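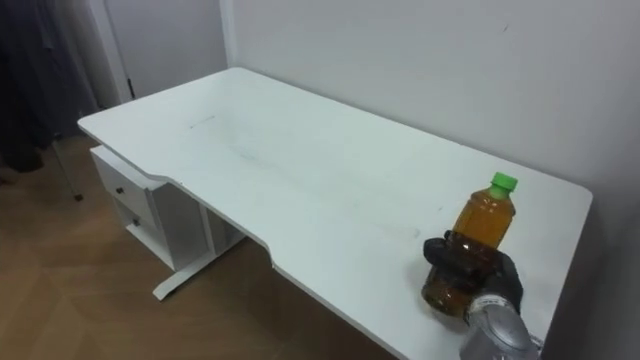

Dorian Chauvin
Press Officer, Clalness

Furniture maker Clalness will begin selling its small-apartment range in May, with a white desk and a matching set of kitchen fittings planned for single rooms where people cook, eat and work.

The desk has a matte white top with slightly rounded corners and a wide, shallow curve cut into the front edge. Two drawers hang under the left side, and the top is made to sit flush against a wall. It will sell for $1,498, delivered and assembled.

Clalness designed the range with Zotex, a company that fits out rental housing. The first rooms were furnished at Panevach, a residential building where tenants had asked for a work surface that did not take over the floor.

"People told us they keep a drink on the desk and their food a few steps away," said Kamil Kolář, head of design at Clalness. "We measured from there. The curve lets you pull the chair in, and you can still get past to the kitchen side."

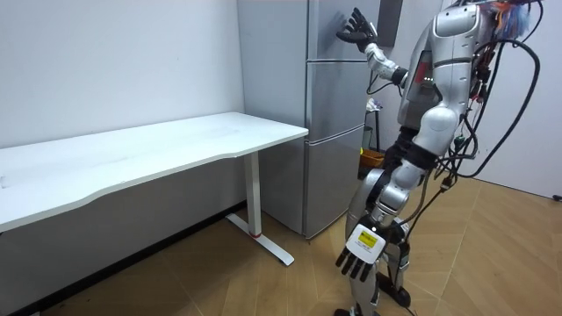
Does the range include a refrigerator?
Refrigerators are sold separately, and the plans leave a corner space for a tall one.

Room plans come in 11 layouts. Eight of them place the desk and the refrigerator in the same room, and all can be used with wooden floors. Buyers can send in their room measurements and will receive a drawing within 7 working days.

Assembly is carried out by Clalness staff, who also fix the desk to the wall if the customer wants it. The drawer unit goes on the left as standard. Right-hand units can be ordered at the same price but take longer to arrive.

The range will be on show at the Carhuamaca showroom from 8 a.m. on the first day of sales. Zotex will handle orders from landlords and building managers. Press requests should go to Dorian Chauvin at the Clalness press office.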